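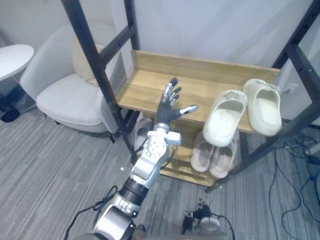 Budgeting for a tidy-up robot, quick version. Wrote this on 23rd July between quotes so excuse the shorthand.

Step 1. Pick the job before the hand. Slippers on and off a shelf = light, soft, odd shapes. Fingers cost more than a plain gripper. Guthrie quoted us 791 a month for the five-fingered hand, 615 without. Get both prices in writting.

Step 2. Budget the boring stuff. Cables, spare fingertips, a shelf, shoes to practice on. Ours came to 76 a month, left out of the first plan completely. Oops.

Step 3. Measure the floor. Reach to the lower shelf matters more than the top one. Ask for the reach chart, not the brochure.
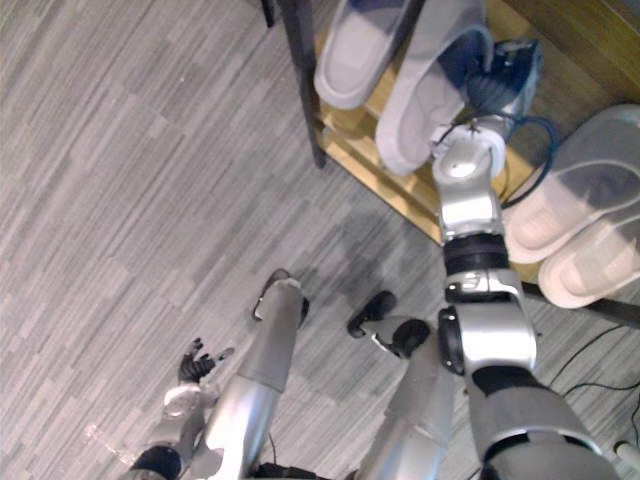

Cadi Mathias wrote in that she'd put service visits ahead of all of this, as Kisum bills travel seperately and she paid for 2 before October.

Good point. Call it Step 4. Ask who pays travel, then sign.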